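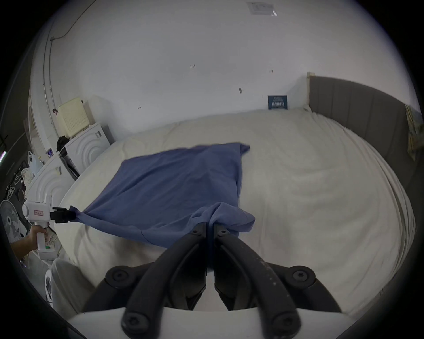 Blue cloth on the bed, both jaws closed. Bedroom station, Imstead.

17 June 2025
Ituder, cloth set. Jaw width fault, right gripper.

Starting a clean entry for this. The last three are a mess of guesses and Vinh has written over half of mine.

What we have: on the right gripper the jaw width in the log goes flat in the middle of an episode. It sits at one value, usually close to fully open, while the jaws are shut on cloth. Then at some point it jumps back to the correct number and carries on as if it had been fine all along. The left gripper doesn't do it. The pose track on the right keeps running through the flat part, the video keeps running, the light stays green.

The light staying green is what bothers me. Drokska's sheet says green means "unit ready, all channels live." I no longer believe the second half of that. I think it means the unit has power and is talking to Sperling, and whatever the width channel is doing doesn't come into it. I have asked them in plain words whether a dead width reading can turn the light any other color. The reply was a link to the same sheet.

Numbers first, before anyone argues. Vinh ran his flat-line check over the full cloth set last night. 716 episodes, 139 flagged. The check looks for a width value that doesn't change at all while the wrist is moving, which is crude. It will catch some honest cases where a person simply holds on tight and walks the cloth over. I pulled up a handful of the flagged ones by hand and most of them were real. A couple weren't. I'm not going to quote a rate from a handful and I'd ask that no one else does either. The worst one is flat for 1,079 frames and there are two full releases and regrasps inside that stretch. You can watch the fingers open in the video while the log sits there like a rock.

Eckhard's view is that this is dust in the finger slides. He may be right that there is dust. There are light specks all over the black parts down by the lower screws, and bedding sheds. But I've had the slides open and they run freely, and a bit of lint doesn't hold a number dead still to the last digit for half an episode and then let go with no catching up. A sticky slide should give a lagging or a notchy trace. We have a perfectly flat trace followed by a step. That looks to me like something upstream repeating the last good value.

He cleaned both units anyway. Brush, then air, knobs backed off and set again to the mark. After that we did a run of shirts and the flat-line came back on the sixth. So cleaning didn't fix it. It doesn't rule out dust as part of the story, I suppose, but I'd want a reason to keep it on the list.

Drokska's view, from the call: firmware, fixed in the current version, please update. Two problems with that. We did update, partway through the set. 448 of the episodes were recorded on the old version and the rest on the new one, and the flagged ones turn up on both sides of the line. I asked what the fix was supposed to change and the person on the call didn't know. I don't mind being told to update. I do mind being told that it's solved by someone who can't say what was broken.

Vinh's view is cable. The width sensor on the right unit is read through a thin lead that bends where the jaw housing meets the body. If that lead drops out for an instant, the board might hold the last value until it gets a clean start again. It would explain why the value is usually near fully open: you'd lose it in the reach, when the wrist swings hardest, just before the jaws come together. It would also explain why the left one is fine, if it's only one bad lead. It's the theory I like best, so I've tried to be hard on it.

Test 1. Right unit on the bench, clamped, jaws cycled by hand for a long stretch. No dropouts. This says very little. On the bench nothing swings.

Test 2. Same unit, jaws held shut on a folded sock, and I twisted the wrist both ways as far as it goes. Two flat-lines, both when rolling outward. I then tried to get it again on purpose and couldn't for a good while. Then it did it once more when I wasn't trying. I hate intermittent faults.

Test 3. Swap the grippers left to right. If it follows the unit, it's the unit. If it stays on the right side, it's us: the port, the hub, the Sperling config, or the way a right hand swings.

Test 3 is the one I cared about, and we did it at the bed with the same shirt, because a fault that only shows up under pull needs pull.

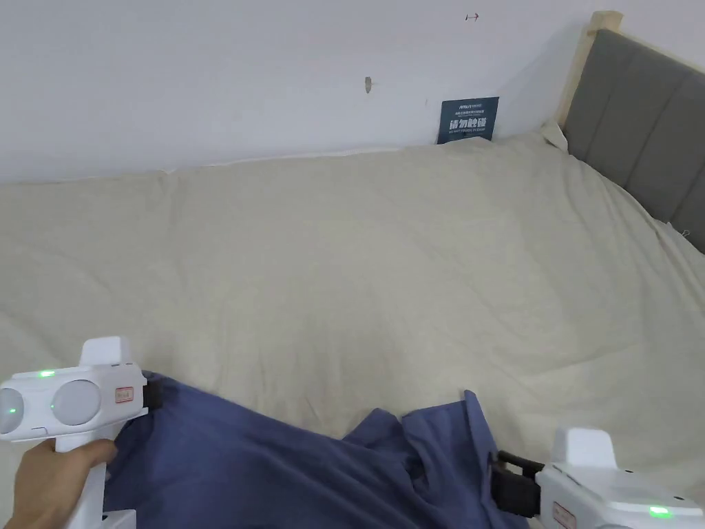 Routine for each go was: grasp both ends, lift, spread, pull to light tension, hold for a slow count, set down, release. Vinh held the grippers, I sat with the live plot and called out whenever the width went dead. Eckhard wrote down the times on paper, which I insisted on. I don't trust the log to tell us when the log is wrong.

Swapped, the fault went with the unit. It showed up on the left side three times in the first stretch and not once on the right. Swapped back, it went back. So it isn't the hub and it isn't the port. Good. It's still possible that it's the board and not the lead, and I can't separate those two without opening the body, which voids whatever warranty is left, and Drokska have been clear about that at least.

Things I'm not convinced of, listed so I don't quietly start believing them:

That it only happens on roll outward. We've seen it there most, but we also roll outward a lot with shirts. Towels hardly need it. Check the towel episodes separately before saying anything about direction.

That the left unit is healthy. Vinh's check found nothing on it, but the check only finds flat traces. A lead that is just beginning to go might give single bad frames, and we smooth those away on import. Someone should look at the raw left channel with the smoothing off. Probably me.

That the pose is unaffected. Everyone keeps saying the pose is fine. It looks fine. Looking fine is what the width did for weeks.

That the knob tension has anything to do with it. Eckhard noticed fewer dropouts after he reset the knobs, but it was a short run and I would not bet lunch on it.

Safety side, because someone asked whether this even counts. On its own, in collection, no. A person is holding the thing, they know if their own jaws are closed. Where it counts is downstream. The plan was to train on this set and then put the policy on the arm in August. If one episode in five or so tells the model that the jaws are wide open during a firm grasp, I don't know what the arm learns about closing, and neither does anyone who told me today that it would "average out". The arm can close a lot harder than fabric needs. I don't want its idea of grip to come from a bad wire. I have asked that the cloth set be held back from training until this is sorted, and I've put the hold in Sperling myself so that it doesn't depend on people reading this page.

There was some pushback. The argument is that the flagged episodes can be dropped and the rest used. I'd go along with that if I trusted the check, and I've already said it is crude. It misses any dropout that happens while the wrist is still, for a start, and there's plenty of stillness in the hold phase. Vinh thinks he can estimate jaw width from the wrist video, since the fingers are in view the whole time, and compare that to the log frame by frame. That would be a proper check. He says two days. I've written down four.

We also talked about filling in the bad stretches from the video estimate. No. Or not yet. First show me that the estimate agrees with the log where the log is known good, on dark cloth as well as light. Black fingers on a navy shirt is about the worst case you could pick and I'd start there.

To do:

Right unit out of service from today. Tape on the handle. It's in the gray tray, please leave it there, do not "just try it".

Spare unit from the shelf goes on as the right gripper once it has passed Test 2, twist and all, for much longer than I did it. The spare came in the same shipment, so a clean start shouldn't be assumed.

Vinh: width from video, dark shirts first.

Me: raw left channel, smoothing off. Towels against shirts.

Eckhard: write to Drokska again. Ask (1) what value does the board send when it loses the width sensor, (2) is there an error bit anywhere and can we log it, (3) what exactly was changed in the update. Please don't accept a link as an answer. If they offer a replacement, take it, but we still need the three answers, otherwise we'll be sitting here again with a different serial number.

Sperling: add a live warning when the width is frozen and the pose isn't. Should have been there from the start and that one is on me.

Later, same day. Eckhard wiggled the lead at the housing with the plot up, before the tape went on. Flat-line, twice, in the same spot of the bend. Strong hint for the cable. He also had his thumb on the housing both times and I can't swear that he wasn't flexing the board along with it. Vinh says I'm being difficult. Repeat with the housing clamped and only the lead touched.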